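Section 4. Setting Up the Counter (Before Your First Batch)

Okay, you've read the welcome pages, you've found your shelf in the pantry, and you're itching to cook something. Me too! But give me ten minutes on the counter first. I put this section together after my first winter looking after the shared kitchen at Kowalchuk, and pretty much every grumpy note on the fridge door that February was about counter space.

What I mean by "the counter" is the long white one with the tile backsplash. The short one by the pantry belongs to the bakers and has its own rules (see Section 7, which Zuzana Zeman wrote, and she means every word of it).

4.1 Clearing down

1. Start at the front, where you'll be standing, and work toward the far end. I used to go the other way and kept leaning my sleeves in things.

2. Pick up anything crumpled. Bags, wads, bits of wrap, whatever got dropped there while somebody was unpacking. If a bag is clean and has no holes, flatten it and put it in the drawer marked Bradance (that's the old dairy label, we never changed the drawer front). Everything else goes in the trash.

3. Match up the lids. Round lids live with their tubs, and a lid without a tub goes on the lid rack by the door. Check the size by pressing it on a tub, all the way around. Color won't tell you anything, we've been mixing sets for years.

4. Push bottles and jars back against the tile, labels out. Wipe the bottoms before you do. Oil rings on white stone are a pain, and I've spent more of my life on them than I'd like.

5. Wipe the whole top with warm water and one drop of dish soap, then go over it again with plain water and dry it.

Caution: No vinegar, no lemon, no scrubbing powder. Juraj Oravec tried a vinegar spray on one patch and you can still find it with your fingertips if you know where to feel. 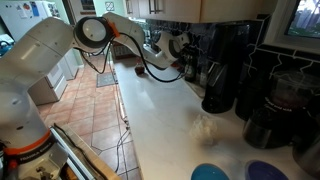
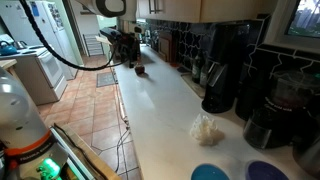 Fig. 4. The long counter, with the two round lids at the front and the patterned tile along the back.

4.2 Putting the appliances where they go

The coffee maker and the other plug-in things stay on the backsplash side of the counter. Please don't slide them out to the front edge because it's "just for a minute." I've done it, I've knocked a carafe with my elbow, and I bought the new one.

6. Check that the carafe is seated flat with the handle facing out toward you. If it's even a little crooked the drip will miss and you'll get coffee under the warming plate.

7. Keep lidded containers locked on their bases when you aren't using them. An empty one that's only resting there will wobble every time someone shuts a drawer.

8. Run the cords behind the appliances, along the tile. No loops over the front! If a cord won't reach, move the appliance closer to the outlet and leave the extension cords in the closet.

9. One heating appliance per outlet. The kettle and the toaster together will trip the breaker, and the breaker box is down two flights in a room that smells like wet rope.

Note: The window needs to open all the way, so leave the sill clear. A jar on the sill is a jar in the yard, sooner or later.

4.3 Laying out for a batch

This part is more my habit than a rule, but people keep asking, so in it goes.

10. Put your tubs at the front with their lids beside them, top side up. I like to have every lid out before I start ladling. Hunting for one with a dripping ladle in your other hand is no fun at all.

11. Keep the middle of the counter for the thing you're working on. Chopping goes on a board, always, and the board goes on a damp cloth so it won't skate around.

12. Spices, extract and the little jars go at the far end, up near the tile. Take out what the recipe wants and leave the rest in the cupboard.

13. Hot pots go on the trivets. The stone can handle a warm mug, but please don't try it with a stockpot straight off the burner.

If you're making the house soup (page 133 in the red binder), it fills the 300 ml tubs with no waste, which makes me absurdly happy every time.

4.4 When you're done

14. Wash the boards by hand, stand them up on edge, and let them dry before you lean them anywhere. A wet board flat on the counter will warp, and then it rocks forever.

15. Do steps 1 to 5 again. I know, I know. It goes a lot faster the second time.

16. Write your name and the start time in the book. If something broke, write that too. Nobody gets yelled at, we just need to know what to order.

Missing a lid, a trivet or a carafe? Matúš Pešek keeps the spares in cabinet 477, across from the Ledley room, and he'll want the broken one back if there's anything left of it. For anything to do with the tile or the stone, leave a note for me in the book.

Jozefína Zeman
Last changed Nov 10, 2022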